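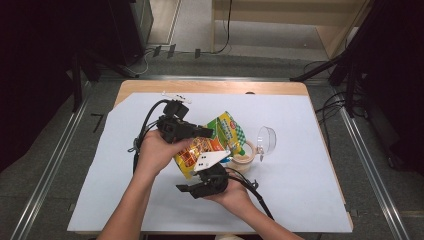 27/12/2024

Notes on the snack and mug drawer, mostly so I stop re-solving it every winter.

The drawer is 800 mm wide and 113 mm deep inside. Height is the constraint. A short ceramic mug with a handle goes in upright; anything taller goes on the shelf. Handles all point to the right, which gets one more mug into each row.

Snack bags are harder. A sealed bag is mostly air and won't stack, so they stand on edge like files, top seam up. I tried laying them flat in August and the bottom layer was crumbs within a week. Pick them up by the seam. Squeezing the middle breaks the contents and sometimes pops the seal.

Clear plastic lids — the domed kind — are the real waste of space. They nest if they came from the same place and otherwise don't. I kept four and recycled the rest. They live on their sides in the gap behind the mugs.

Wing-yan Yuen suggested a divider, so I bought the 60 mm one from Jonness. It holds the bags up but slides when the drawer is closed hard. Two dots of putty fixed that. The Dadetti version has rubber feet and costs more.

Still to do: the tea shelf, and a spot for the opened bags. Clips add 20 mm or so to the height and catch on the drawer frame.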